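The Pokurach line

The planner gave up at step 68 again, and she had stopped being surprised by it.

She pulled the log across to the second screen. Grasp found, approach found, lift found, insert refused. It never said why. It printed a joint number and a torque and went back to waiting, and in the next room the arms went back to waiting too.

The job had come from Cukden, a recycler on the far side of the river that bought office computers by the truckload. Half of them were worth rebuilding if the rebuilding cost almost nothing. The company she worked for, Nemham, had promised that it would. Pokurach was the name of the software, and for the last year Pokurach had mostly been her.

She opened the contact model. The simulated slot was perfect. It had straight walls and a floor exactly where the drawing put it, and the simulated memory module went in every time, 3676 times out of 3676. The real slots had spent years under somebody's desk. Their walls leaned a little, and the planner treated a little as a collision.

In March she had tried loosening the tolerance. The left arm had pressed a module into the ridge between two slots and kept pressing until the force limit caught it. She put the tolerance back the same evening and wrote a note in the file so that she wouldn't try it again.

What she wanted was a search. Touch the slot, feel the wall, shift, touch again. A person did it without looking. Writing it down had taken 389 lines so far, and most of those were about when to stop.

She saved the branch, loaded it on the cell controller and walked next door with her coffee.

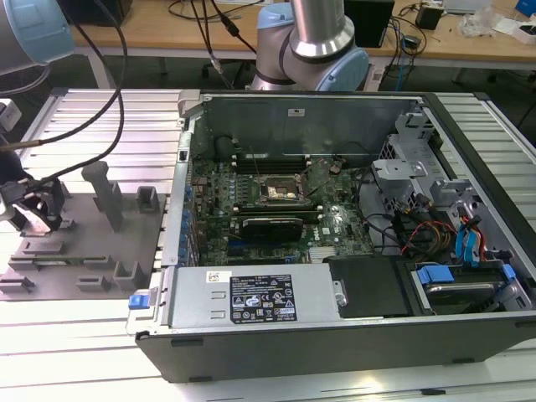 Mihăilă thought the search was the wrong fix and told her so over the intercom: a spiral would find the slot, fine, but it would find it by scraping, and Cukden would send the boards back. Use the wrist sensor first, then plan.

"The wrist sensor drifts," she said.

Then zero it before every touch, the intercom said. It cost 186 milliseconds. She had spent longer than that arguing.

She went back to the desk and put the zeroing call at the top of the loop. It made the code uglier. She ran the unit tests, changed a sign she had gotten backward, and ran them again.

At ten past six she pressed start. The log began to scroll. Grasp found, approach found, lift found. At step 68 it paused long enough for her to put the coffee down, and then it printed a line she had written herself and had never seen come up: wall contact, left side, shifting right.

She pulled her chair in and waited for the next one.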